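**Ticket : support gris, nid du processeur**
Ouvert : janvier 2000
Site : Berge
État : rouvert, pour la 2e fois

Le ticket a été clos par Wemetti avec la mention « conforme au plan ». Je le rouvre. Conforme au plan, je veux bien, mais personne ne m'a montré quel plan, et celui que Drollex nous avait remis en octobre ne porte pas d'indice de révision.

**Symptôme.** Le processeur se pose dans le nid, puis prend un léger jeu dès qu'on manipule le panneau. Pas à chaque fois — c'est bien ce qui m'agace.

**Ce qu'on m'a répondu jusqu'ici**

- « Le profilé aluminium n'est pas plan. » Réglet posé sur les nervures, je ne vois pas de jour. Je n'y crois pas.
- « C'est l'impression 3D qui a travaillé. » Possible. Skodeck affirme que non, mais Skodeck vend la pièce.
- « Resserrez la fixation. » Fait. Aucun changement.

**Essais de mon côté**

1. Plaque démontée, rainures du panneau nettoyées, plaque remontée. Le jeu est revenu au bout de 15 poses.
2. Cale de papier sous le rebord inférieur du nid. Plus de jeu, mais le processeur force à l'entrée. Cale retirée, je ne laisse pas ça en place.
3. Câble bleu écarté de la plaque, au cas où il tirerait dessus. Rien.

Wemetti propose de commander une plaque neuve, même référence. Avant de payer, j'aimerais savoir en quoi elle serait différente de celle-ci. La fiche Skodeck annonce une tenue garantie sur 200 poses, sans dire avec quel processeur ni mesurée comment.

**Demandé**

- la cote intérieure du nid, entre rebord haut et rebord bas, mesurée sur pièce et pas recopiée du fichier ;
- le plan avec son indice ;
- une réponse claire sur les trois logements du bord supérieur : sont-ils d'origine ou ajoutés après coup ? S'ils ont été ajoutés, le nid a peut-être bougé avec.

Je ne touche plus au montage en attendant. Merci de ne pas reclore sans la cote. 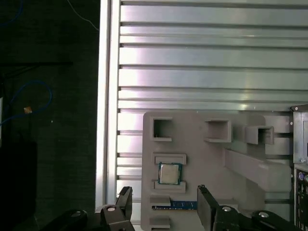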